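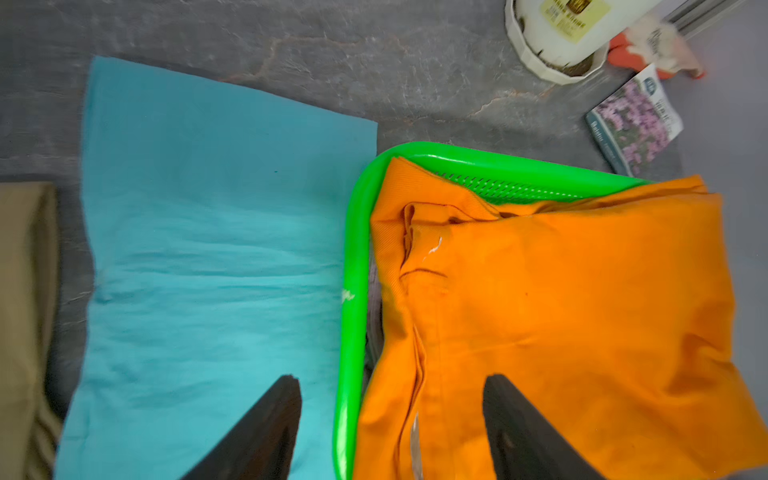
Figure 4. Wrist camera view of the folding task, gripper fingers open between a blue cloth and the green basket.

4.2 What we paid for and what we'd pay for again

I do the ordering for our group, so this section is mostly me talking about money. The other sections cover how the folding policy was trained. If you're setting up a bench of your own and have a grant form open in another window, this is probably the part you want (skip to Table 3 if you only need the totals).

We started out the way I suspect most small labs do, with a quote for the arms and a very vague line called "other." The arms were fine. Leszek Wilczyńska had already talked to Wieczorek, the dealer, and their price held all the way to delivery. "Other" was where I got into trouble! I had put down 500 dollars for it, and the first proper list came to 2,024. That list had the aluminum profile for the enclosure, brackets, wall panels, cables, spare gripper fingers and a second wrist camera. Shipping was extra.

Fingers deserve their own line. They're the cheapest part of the arm and the part we reorder most. A wrist camera looks straight down past them at whatever you're trying to pick up, so a new finger with a different tip shape changes the picture the policy gets. Buy them all from one batch if you can. We went through 17 before the project ended, and the last few came from a new supplier, Roronach, with a slightly different finish. Dilek Oral spent most of February working out whether that mattered. It did, a bit — see Section 5.1.

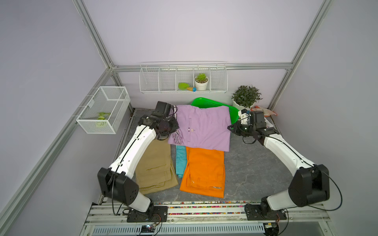 Mirjana Papadopoulos
Equipment and Purchasing Lead, Murnholm Lab

Space was the other thing I underpriced. Two arms facing the same work surface need elbow room, and the elbows are bulky. My first drawing had the bases mounted much closer together on the front rail, and Comfort Mahama very kindly asked me where the forearms were supposed to go when both grippers wanted the same shirt collar. We redrew it with a longer rail, and that pushed up the price of the table, the side posts and the panels all at once. So measure the arms bent as well as stretched out, and do it before you ask for a quote on the frame.

Clothes and baskets went under consumables. I'd go for plain cotton trousers and polo shirts in strong colors, plus a plastic basket in something bright. Shelves, pots, plants and the like can come from any garden or home store, and I'd give them a small line of their own so they don't eat into the cable money (ours did, for one whole quarter).

A last note on service plans. Genivum offered us one that covered the joints but left out cabling, and cabling is what I worry about on an arm that bends all day. Mieczysław Górecki read the small print and talked me out of it. We kept that money back for a spare motor unit, which was still in its box when we closed the accounts. I'd make the same choice for a second bench, though for four benches or more I'd ask for the plan to be quoted again with cables included.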